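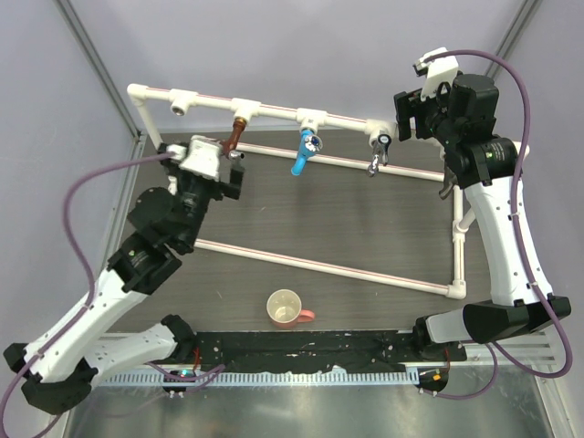 Figure 2. White plastic pipe frame with tee fittings along its raised upper rail.

4.2 Leaks at the joints

Push-fit pipe is a delight to study, and the garden plots at Mirunley gave us plenty of it! We logged 457 joints over one growing season, starting in September, and checked each at dusk when the pressure ran highest. Tees dripped far more often than elbows, a gap that surprised us and that held up at both the Ridia and Kustov plots. The drips also clustered close to the pump, where more than 600 liters passed on a busy evening. Vasiliauskas, the smallest plot, had only 20 joints, so we leave it out of the comparison. What excites us most is how cheap the fix was: cutting the pipe ends square brought the tees almost level with the elbows.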